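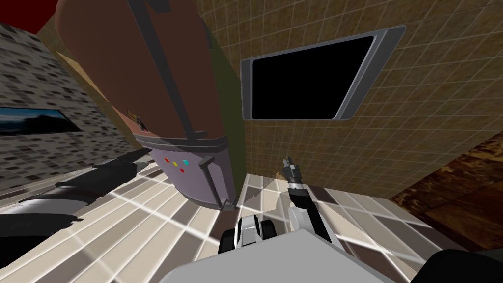
Anouk Geerts wrote back that the left arm still sat too low after the last update, and asked whether the home pose had been changed or only the joint limits. Only the home pose. The limits file is the same one she checked in March.

Cullholm cell - setup and upkeep notes
Last revised October 2, 2019

What is in this folder

Everything needed to bring up the Cullholm cell in simulation: one two-armed robot, a tiled room and a large brown cylindrical container with coloured square markers on its base. The render at the top comes from the robot's own viewpoint, with the right gripper raised and the left arm low over the floor.

304 rendered stills, stored by run
Joint limits and home pose, one file per arm
Room file, including the wall display and the floor
Fault log kept by Hazem Belkadi

Bringing up the cell

Start Vumov first and wait for the room to load. Load the robot after that, never before, or the base ends up at the room origin and the arms start inside a wall. Send both arms home at low speed. Open and close each gripper 3 times and compare the finger gap with the value in the limits file.

The home pose is kept in degrees. Findia exports it in radians, so convert before you paste anything in.

Regular care

Re-zero the shoulder joints whenever the base has been moved. Drift of up to 2 degrees is tolerated at the wrist. Past that, reload the calibration file and run the homing check again. Don't edit the offsets by hand - the old ones are not saved anywhere.

Known faults

Glare on the floor tiles upsets the edge finder. Turn the room lights down in the room file if you only need the marker colours.

The wall display stays blank unless the Stubbs plug-in is loaded. It has no effect on the arms.

After a hard stop the left elbow sometimes reports its old angle. Restart the arm controller, not the whole cell.

Changes

Version 3: new home pose for the left arm, grey body panel added to the collision model, spelling of "grey" made the same in all file names.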